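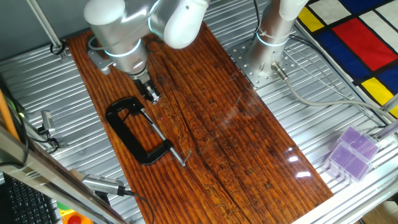

VILTCOMBE CONSUMER WORKSHOP ASKS SELLERS OF "RESTORED FOR LIFE" WOOD FURNITURE TO SAY WHAT THEY MEAN

New buyer's guide takes a hard look at lifetime claims, high-gloss finishes and the fine print that goes with them

VILTCOMBE, Apr 6, 2026 — The Viltcombe Consumer Workshop today released a free guide for people shopping for refinished wood tables, benches and shelving. The guide is 11 pages long and it does not recommend a single brand. It asks buyers to slow down, turn the furniture over, and read the warranty card before they pay.

The Workshop started work on the guide in November, after a run of letters from readers who had bought secondhand tables sold as "restored for life." The phrase shows up on tags, in online listings and on the sides of delivery vans. What the Workshop has not been able to find is a seller who will put in writing whose life is meant.

"I asked one shop if it was my life or the table's," said Custódio Cunha, who wrote most of the guide. "They said they'd get back to me. It's a fair question when somebody is asking for $600."

The guide deals mainly with three kinds of claim. The first is the lifetime warranty. In the warranty cards the Workshop read, "lifetime" was usually followed by a list of things it did not cover: sunlight, heat, steam, cleaning products, movement of the wood and, in one case, "regular household use." Wood moves. It takes up moisture in a damp summer and gives it back when the furnace comes on. A promise that leaves out movement of the wood leaves out the most likely reason a tabletop will open up, and the Workshop has trouble seeing what is left for the promise to cover.

The second is the word "restored" itself. Some shops use it for a full job, with the old finish taken off, loose joints glued again and broken parts replaced. Others use it for a light sanding and a fresh coat. Both pieces may carry the same tag and sit side by side on the same floor. The Workshop does not say a light job is a bad job. Plenty of old tables need no more than that. It does say the two should not be sold under one word at one price, and it would like shops to hand over a written list of the work done.

The third claim is that a high-gloss coat "seals and strengthens" the wood under it. A clear coat can slow down moisture and make spills easier to wipe up. It will not pull a split together. Gloss is also a poor guide to condition, and the board shown with this release is a good one to look at with that in mind: it has a shiny, dark reddish-brown finish and plenty of grain, and it has a dark crack running lengthwise through the middle. A buyer who went by the shine alone might call it perfect. The black C-clamp lying on it is the sort of tool a repair may well call for, but a clamp only holds parts together while glue sets. What matters is whether glue went into the gap, what kind, and whether the edges were clean enough for it to hold.

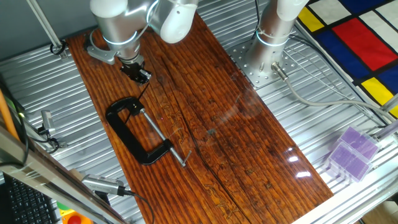
Brush-on repair products get a chapter of their own, and readers should not expect cheering. The Workshop looked closely at the sales material for Flerkex, a crack filler and topcoat in one bottle sold by Sengar, a mail-order firm in Kastcombe. The leaflet says Flerkex "ends splits forever" and needs no clamps, no sanding and no skill. The guide prints that line in full and then asks how long the product has been on sale. On this point the leaflet is silent. The small print on the back says results were checked after 6 months, which leaves quite a lot of forever still to go. To be fair to Sengar, the firm answered the Workshop's letter and sent a sample label. It did not send test results. The Workshop has asked again and will print whatever comes back, good or bad. Until it does, the guide's advice is to treat the stuff as a cosmetic filler for shallow marks and to keep it away from anything that has to carry weight.

The Workshop's tone here will not please everyone, and Fanni Antal, who edits its publications, has heard from shop owners who think the guide is too harsh on an honest trade. She doesn't agree.

"A good refinisher already does what we're asking," Antal said. "They'll show you the underside. They'll tell you which leg was replaced and why the color is a little off. The ones who get annoyed with us are mostly annoyed about the word 'lifetime,' and they can fix that with a pen."

Antal is no softer on the buyers. Several of the letters that led to the guide came from people who had never looked underneath the table they bought, or who had placed a hot dish on a fresh finish the first evening and then called the store. The guide says so. It also says that a dealer who offers a "today only" price on a table that has been in the window since fall is probably going to offer it tomorrow too.

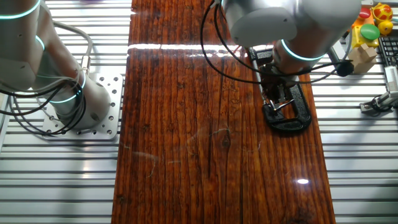
Price is where the guide gets most of its mail already, from early readers who wanted a rule for what repair work ought to cost. The Workshop won't give one. It does tell buyers to ask for the repair and the finish to be priced apart. One reader was quoted $200 for "crack treatment" on a dining table, asked for the work to be broken down, and received a page that listed stain, topcoat and delivery. The crack was not on it. She took the table elsewhere. The Workshop has seen that page and believes the shop simply had a standard form and used it, but a standard form that skips the repair is of no use to the person paying for the repair.

Buyers who want to check a piece for themselves will find the method in the middle pages. It needs a flashlight and a few minutes of being stared at by the sales staff. Hold the light low, nearly flat to the surface, and look across it. Filled places often show up duller or brighter than the wood beside them. Run a fingernail across any dark line that follows the grain. If the nail catches, ask what is under the finish. If it doesn't, look at the end of the board and at the underside, where fewer people bother with filler. Press down gently on both sides of the line and listen. A creak is worth an explanation, and "old wood does that" is not much of an explanation.

None of this proves that a table is sound. The guide is plain on that point, and so is Cunha, who has bought two bad tables himself using this same method.

"You can still get fooled," he said. "I'd just like people to get fooled a bit less, and to have something on paper when it happens."

The Workshop also takes a dim view of the seals and stickers that have started to appear on restored pieces. Of the ones it looked into, several could be bought by the roll by anyone with a credit card. A sticker from a real trade body should come with a name and phone number, and buyers are encouraged to call it from the store.

Shops that would like to be mentioned on the Workshop's website can send in a blank copy of their warranty card and a sample work list. There is no fee and no award. The Workshop will post the documents as they arrive, without comment, so that readers can compare them. Sellers who still use the word "lifetime" are welcome to include a sentence explaining it.

The guide is available at the front desk of the Viltcombe Consumer Workshop and by mail on request. A large-print edition is in preparation. Libraries and adult education classes may copy it freely, as long as the pages on warranties are kept together.

About the Viltcombe Consumer Workshop
The Viltcombe Consumer Workshop publishes plain-language buying guides for household goods. It accepts no advertising and no free products, apart from labels and leaflets.

Media contact
Fanni Antal, Publications
Viltcombe Consumer Workshop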